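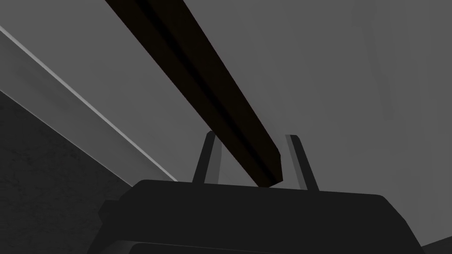 Wrist view in the sim, bar between open fingers.

Fixing a gripper that reports "closed" when it isn't

Quick one. If your log says grip OK and the bar never leaves the table, start with the close signal, not the planner. We lost most of March to this on the Muleo cell.

What you need: the Gastis log viewer, the wrist camera feed, a stopped arm. On a real cell, lock out first. Power off, air off, then hands in. No exceptions.

Step 1. Pause the run right at the grip OK line. Ours came up at step 2,979. Now look at the wrist view. Fingers still apart = false close.
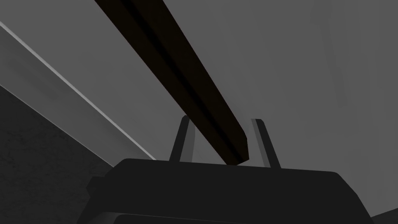
Tip of the bar in the gap, neither finger seen touching it.

Step 2. Check the width reading against the close threshold. If the threshold is looser than your open width, everyting counts as closed. Set it to the part width plus a small margin - not the default.

Step 3. Swap the part and run again. Same fault with a different shape means the part is not to blame.

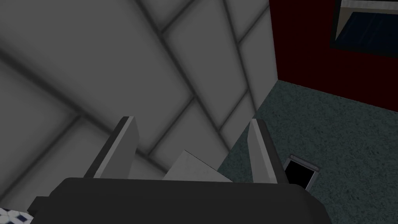

Timeouts are the other half of it. Starnent's driver sends "done" when the timer runs out, whether the fingers moved or not. With the pale flat piece sitting nearer the right finger, check centering too before you raise the timeout, or one finger may shove it. Then set the driver to report an error on timeout. Save, restart the driver, clear the old log.

Step 4. Rerun the bar. Let it go past the old fault step. We stop at 3,413.
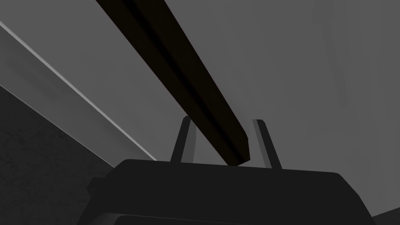
By Adams, cell support - updated 13th May

Step 5. Add a guard before the lift. Two checks: width under threshold, force above zero. Either one fails, arm holds still and throws the fault. Dont let it retry by itself. A retry on a half held bar is how you drop one.

Still failing? Save the log from step 1,019 on and send it with the wrist view at the fault step.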